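Joonas Eskola
Equipment planning thread for next year, posted in pieces as I get through the spreadsheet. Prices are what we were quoted, before tax. 1/

2018-11-03
Background for anyone new. The Pronimstead lab collects manipulation demos with hand-held grippers, then trains on them and runs the result on an arm. So there are two budgets: the one for hand-held tools and the one for the arm. People keep merging them. Please stop merging them. 2/

The hand-held side first. A complete hand-held unit from Gendine is 1,272. The same class of unit from Urnthorpe is 1,343. The difference is 71 per unit, and for the number we buy it does not decide anything. 3/

What does decide it is spares. Gendine sells the finger assembly whole. Urnthorpe sells pads, links and bushings as separate line items. If a pad goes, I want to buy a pad. 4/

Pads are the consumable. Budget them like printer toner. Our planning number is 60 pads for the year across all units, ordered in 2 batches so the second order can follow whatever we learned from the first. 5/

Asked by a reader: why not cast our own? We tried it in the spring. The material was cheap and the labor was not. Consistency between left and right was poor, and a mismatched pair shows up in the data as a sideways pull on anything light. 6/

Linkage wear is slower. Check the pivots for side play when the unit is on the bench anyway. If the fingertips can be rocked by hand with the gripper held closed, the joint goes on the order list. We do not measure it more finely than that. 7/

Fasteners: buy one size up in quantity from what the parts list says. Small screws leave the building by themselves. 8/

Arm side. Ruotsalainen quoted the arm, controller and mounting plate as one package, with installation as a separate line. Get installation in writing. Ask who levels the base, who supplies the anchor bolts, and whether the technician's travel is in or out. 9/

Also ask about lead time for the controller on its own. The arm shipped on schedule last time and then sat on its pallet while the controller was on back order. You cannot depreciate a pallet. 10/

Service contract: we are skipping year one, which overlaps with the warranty, and pricing year two separately. The vendor would like you to sign for both at once. The discount offered for doing that was smaller than the cost of year one. 11/

Furniture is the line everyone forgets. Tables for hand-held collection do not need to be industrial. They need to be stable, the right height, and finished in something you can wipe. 12/

Finish does matter for the cameras, though. A surface with some sheen throws the ceiling light back at the lens, and the area between the fingers is exactly where you want detail. 13/

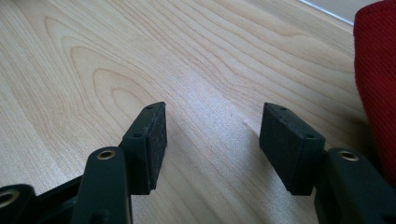 So I have put a line in for diffusers on the overhead lights. It is a small amount of money, and it comes before any request for a better camera. If the diffusers are not enough, matte table covers are next on the list. 14/

I would not standardize on one table, either. The policy has to cope with wood grain, plain laminate, cloth and whatever else it meets later. Buy a few cheap and different tops instead of a row of identical ones. 15/

Storage and charging: one shelf per unit, labeled, with its own cable. We shared cables this year and lost more time to it than I care to put in a spreadsheet. 16/

Contingency. I hold it as a separate line and do not spread it through the others. Once it is spread, people spend it without noticing and then ask where the contingency is. 17/

Timing: hand-held order goes out first, arm order in December, once installation terms are settled. Pads go with the hand-held order. If Urnthorpe changes its spares policy before then, the choice of vendor is open again - that was the only thing in its favor. 18/

Two questions came in while I was typing. Yes, the quotes include chargers. No, I have not priced used arms. The ones I looked at came without controller licenses, and the transfer fee was not something the sellers could tell me. 19/

I will post the blank version of the sheet when I have taken our account numbers out of it. Send corrections on the pad estimate if you run similar hardware, preferably with hours of use attached. 20/20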